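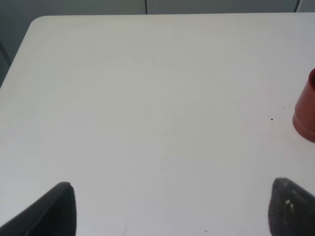
White top, matte, rounded corner. Water test is on this one.

Thread: Water on matte white tabletops

dgbeho wrote:
Looking for opinions on the Cloka top in matte white. We pour water between plastic cups on ours most days and I want to know how others protect the surface and the edge. Mine has a rounded corner and I am concerned about water getting under the edge band there. Current routine is a microfiber cloth after every session and nothing else.

k_mamo wrote:
Wiping is enough if you do it within a few minutes. I ran 114 pours on a matte top in March and found no swelling at the edge. Check the underside too. Drips run around a rounded corner and collect below.

nurkport_dan wrote:
Disagree. Matte finishes hold a film that gloss does not. Use a tray. The spill stays in one place and you can pour it back.

k_mamo wrote:
A tray raises the cup and changes the pour height. For a short transfer between two small cups that matters more than the film does. 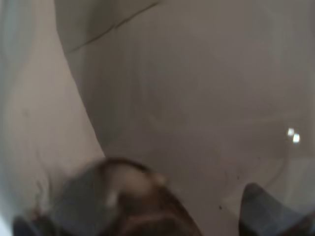
rlodhi wrote:
What do you put under the receiving cup if you don't want a tray?

k_mamo wrote:
A single sheet of thin silicone, cut larger than the cup base. It adds almost no height and the cup does not slide on it.

nurkport_dan wrote:
Silicone traps water underneath. Lift it every time or you get a ring. I had one on a Mughal top that took 2 days to fade.

dgbeho wrote:
Noted on the ring. Cup choice next. I prefer a colored receiving cup, as clear water against a white interior is hard to read. Tapered is fine provided the base is wide enough.

rlodhi wrote:
Agree on color. On pouring, keep the rim of the upper cup low and close to the center of the lower one. A thin stream twists as it falls and the landing point moves with it.
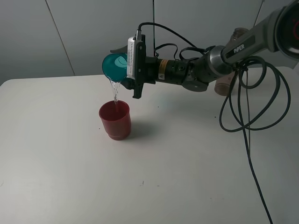
Teal into red, thin stream, going in over the rim.

nurkport_dan wrote:
Good contrast on the red. I would still have a tray under it.

k_mamo wrote:
And I still would not. Keep the cloth within reach and fill the upper cup halfway - most spills I get are from overfilling.

dgbeho wrote:
Going with half fills and no tray for now. Will check the corner from underneath on Tuesday and post what I find.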